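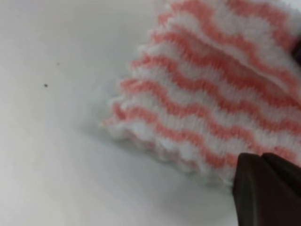

Fig. 1. Striped knitted cloth, pink and white.

GAME DESIGN 2 — HANDOUT: COLLECTIBLES AND OPEN HUBS

Reading before class: Kashindye, chapter on reward spacing. The course build of Kurkeo is on the lab machines.

1. Terms

A collectible is any item the player can pick up that is not needed to finish the main path. A hub is an area the player can return to between levels. A gate is a condition that blocks an item until the player has a given ability or character.

2. Density

Density is the number of collectibles divided by the walkable area of the hub. Kurkeo uses two hubs. Cemcombe, the harbor town, is small and dense. Athumani, the desert, is large and sparse, and most of its items sit behind gates. Players in our tests left Athumani early when the first gated item came before the first free one. Place a free item within sight of the spawn point. 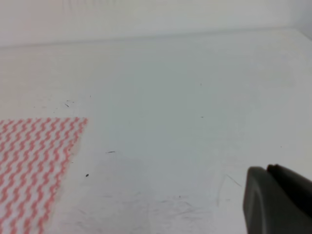

Department of Interactive Media — Game Design Group

3. Currency and price

Kurkeo pays out coins for breaking props. The first extra character costs 2000 coins, the second 3000. Pritchard's notes treat price as a form of gate, and we follow that usage. A score multiplier removes this gate almost entirely once bought, so its own price must be set last.

4. Hints

A hint may show the item on the map, show the area only, or give a line of text. Map markers shorten search time but also reduce wandering — check both values in the log before choosing. Mangundap's build sells hints for coins. Bakilana's gives them after a fixed delay.

5. Co-op

In split screen, a pickup counts for both players. Gates check the abilities of the pair, so an item may be open in co-op and closed in solo play. Mark these items in the level sheet with a C.

6. Lab task

Open the Zamach test level. Move the gated items so that each can be seen before its gate can be opened. Do not change the total. Export the level sheet and hand it in to Godfrey Kioko with your play log.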